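Moving into a shared workshop: my walk-through list, with comments

I rent bench space in the old Skitport building, and every January the landlord's insurer wants a signed self-inspection from each tenant. The official form is one page of tick boxes and tells you next to nothing, so I keep my own version with notes. Gaétan Beaudoin asked me for a copy, then two more people did, so I'm putting the whole thing up. Steal whatever you like!

Exits and aisles

1. Main door opens fully from inside without a key. OK. The closer is a bit eager and it will smack your heel, but it passes.

2. Rear exit clear on both sides. Not OK on my first pass. Somebody had parked a pallet outside in the alley, and you don't see that unless you push the door all the way (so push it all the way). Moved by lunchtime, rechecked, fine.

3. Aisle at least 32 inches wide, front to back. OK, except by the Brinar drill press, where the stool keeps creeping out. I put tape on the floor. We'll see how long the tape lasts.

4. Exit signs lit, battery backup holds. I hold the test button for a good while and drink my coffee. Front sign fine. Rear sign dimmed fast, so I've ordered a new battery pack.

Cardboard, packing and scraps

5. No cardboard within three feet of the space heater or the panel. OK. I'm stricter on this one than the form is, because I once watched a carton go brown on the side facing a heater, and I still think about it.

6. Foam crumbs and torn cardboard swept up at the end of the day. Needs work. This is the one I fail most years, me personally, and I own two brooms.
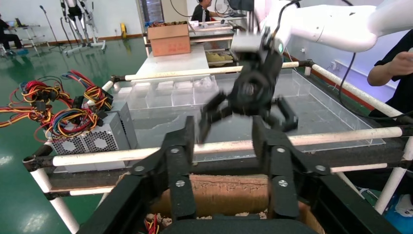 7. Metal bin with a lid for oily rags. OK. Emptied Sunday. Please don't put your sandwich wrapper in it, the lid won't sit flat and then it's just a bucket.

8. Boxes stacked no higher than your shoulder. OK in my bay. The tall stack in the hallway belongs to Zokel and I've left them a note. A nice note!

Electrical

9. Panel door closes, every breaker labeled. Mostly. Breaker 14 says "misc," and I'd love to know what that means. Perihan Baysal and I are going to switch it off some evening and walk around to see who yells.

10. No power strip plugged into another power strip. Fail, fixed. It was behind my own desk. I had a 1,000 watt heat gun on the end of it too, so that was a humbling five minutes.

11. Extension cords used for short jobs only, no nicks, no tape repairs. OK now. I threw one out and felt bad about it for the rest of the day, it was a good long one.

12. Test button trips the outlets near the sink, and reset brings them back. OK, both of them.

13. Loose wire and old leads sorted, nothing with bare ends left near a live outlet. OK with a comment: keep wire in a box with dividers if you can. Cardboard dividers are fine for light stuff. What I don't want is the big knot we used to have in the bottom drawer, where you pull on one lead and half the drawer follows it out onto the bench. Anything with a plug still attached gets looked over before it goes in, and if the insulation is cracked I cut the plug off so it can't be used by accident.
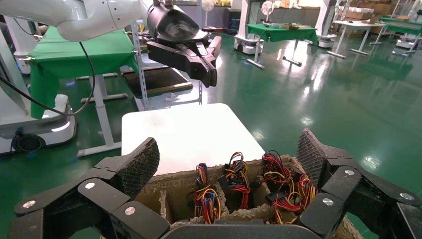 Octavian Onu: Good list, but for 13 I'd add a line about batteries. We found two old lithium packs mixed in with the leads last year, and one had swollen. They get their own metal tin at our place now, with the terminals taped, and the tin lives well away from the bench.

Added, thank you! It's 13b from now on: no loose batteries in with the wire, terminals taped, separate tin. I went and checked mine right after reading that and found a nine-volt rolling around with the alligator clips.

Extinguishers and first aid

14. Gauge in the green, pin in, tag current. OK on the front one. The tag on the back one has faded so badly I can't read it, so I'm calling that a fail until the service people come.

15. First aid kit has gloves, gauze, eyewash and burn gel. Out of burn gel. On the shopping list.

Still open as of tonight: 4, 6, 9, the back extinguisher from 14, and 15.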